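How to start a matchday blog (and still be writing it in the spring) 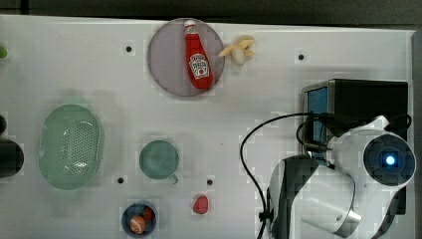
Ketchup on a plate, with a banana, a mug and a strawberry for company.

I've been writing about Gatcombe Town after every match for long enough now that people have started emailing to ask how they can do the same for their own club. I used to send back a long rambling reply each time, so I've finally sat down and turned the rambling reply into a long rambling page. You're welcome!

I'm going to assume you support a team, you watch most of their games, and you've got opinions you're currently inflicting on your family. That's plenty to be going on with.

Step 1: Decide what you're covering

Before you sign up for anything, write down in one line what the blog is for. Mine says "every Gatcombe first team game, written up by the next morning". I stuck it on the inside of a notebook. When I get the urge to do 1,000 words on the World Cup draw (and I do get the urge) I look at the line and go and make a cup of tea.

You could cover only away games, or the women's side, or the under-18s, who in our case get better crowds than you'd think. My friend Liis Petrauskas only writes about goalkeepers. She goes to a game, stands behind one goal for the whole of it, and has more regular readers than me.

Step 2: Get the site up and leave it alone

Use whatever free blogging service you can work out in an evening. Pick a plain theme, dark text on a pale background, and check it on your phone, because that's where everybody will be reading it on the bus home. Then stop fiddling. I spent most of my first August changing the header picture and wrote precisely two posts.

You need a name, an About page of a few lines, and a way for people to get in touch. If you want comments, set them so that you approve the first one from each new person. After that let them get on with it.

Step 3: Take notes you can read afterwards

I take notes on paper. I've tried the phone and I always miss something while I'm thumbing about – usually the goal. My system is the minute on the left, one line on the right, and a star next to anything I'd tell a mate about in the pub. A typical page will have a dozen lines and three or four stars.

Things I always jot down:

The line-ups, and who's on the bench
Any change of shape, even if I'm not sure what it's for
Bookings and substitutions, with the minute
What the people near me are shouting, within reason
The weather, if it's doing anything

Don't try to write down every pass. If you're watching on telly or a stream you can always go back and check, and if you're at the ground somebody on the bus will put you right. Kasun Dewan corrects my throw-ins. I've given up arguing.

Step 4: Write it fast

Give yourself a limit. Mine is 125 minutes from sitting down to pressing publish, which I set by timing myself a few times and picking a number I could nearly manage. Start with the starred lines and put them in order, then join them up. The opening comes last for me. If I try to write that first I'm still there at midnight with half a sentence about the floodlights.

You don't have to describe the game from kick-off to whistle. The club site will have done that by teatime and your readers know the score already. They want to know what you made of it. Was the new left back any good? Why did we go so deep after half time? Pick two things like that and have a proper go at them.

Leave the rude bit about the referee in overnight if it makes you feel better, then take it out in the morning. I'd also go easy on young players. The lad who gave away the penalty at Jayawardena Park has a mum, and she reads my blog, and she was very nice about it.

Step 5: Check the boring stuff

Read it out loud once. Check the score, the scorers, the spelling of the other team's names and the attendance. I once gave a crowd of 327 as 372 and had three emails before breakfast!

Photos: use your own, or ask. Gayan Uddin takes lovely pictures from the touchline at our place and he lets me use them as long as his name is underneath. Lifting them off a newspaper site is a bad idea and you'll get found out.

Step 6: Let people know it's there

Post the link once where your fans already talk, be that the forum, the Facebook group or whatever it is. Once, mind. Then answer everyone who replies, including the grumpy ones. My first month I had 30 readers, and I reckon I could have named most of them.

It helps to swap links with someone who writes about another club in your division. Hashini Howlader does the Cellton Rovers one and we each do a few questions for the other's preview when the two sides meet. It takes me ten minutes and her lot are always curious what the enemy thinks.

Step 7: Have a plan for when you're losing

Every blog I've seen pack up did so during a bad run. Writing up a fifth defeat in a row is miserable, and there are only so many ways of saying we can't defend corners. So keep a list of spare ideas for those weeks: the best pie on your travels, an old programme you've found, an interview with the person who washes the kit, your all-time eleven of loan signings. A short post is fine too. After our 6–0 I published four sentences and it's still one of the most read things on there.

And skip one if you need to. I missed a fortnight when I moved house and the only complaint came from my dad.

If you do get one going, send me the address and I'll add it to the links page. Next up I'm going to do a page on writing match previews, once I've worked out how to stop getting every single prediction wrong.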